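Lists > vosdale-mods > Archive > December

Home | Threads | Search | Subscribe | Log in

Subject: Re: [vosdale-mods] load order eats my saves
From: Yaneth Quispe

Eamon Phelan wrote:
> Updated to the new Vosdale beta last night and every save past
> the harbor chapter loads with an empty inventory. I have 125 mods
> installed, all of them essential. Is this the loader or is it me?

It's a bit of both, but I'll let the loader go first.

The beta sorts mods by folder name before it looks at the priority value, so anything starting with A now outranks everything you carefully arranged in the spring. Arneck Inventory loads ahead of the base item table, finds no items, and saves that discovery to your file with great confidence.

Your old saves should be fine as long as you haven't written over them. Look in the backup folder, which keeps the last 15. 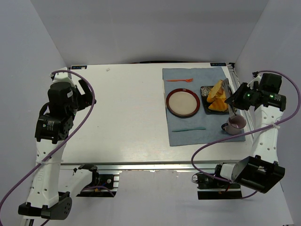 To get going again, open loader.cfg, set sort_mode to 2, and delete the cache folder. Leave the config folder alone. Wilson Taipe deleted both and spent an evening rebinding his keys. Then start the game once with only Arneck turned on, quit from the main menu, and turn the rest back on.

If you also run Brovex Textures, raise its memory limit to 2000 first or it will crash at the title screen and blame Arneck.

As for the 125 essential mods, I read your list. Three of them change the color of the same hat.

Maritza has a patch for the sorting and wants testers with large setups. You qualify.

Yaneth

Get the monthly list digest by email. Unsubscribe at any time.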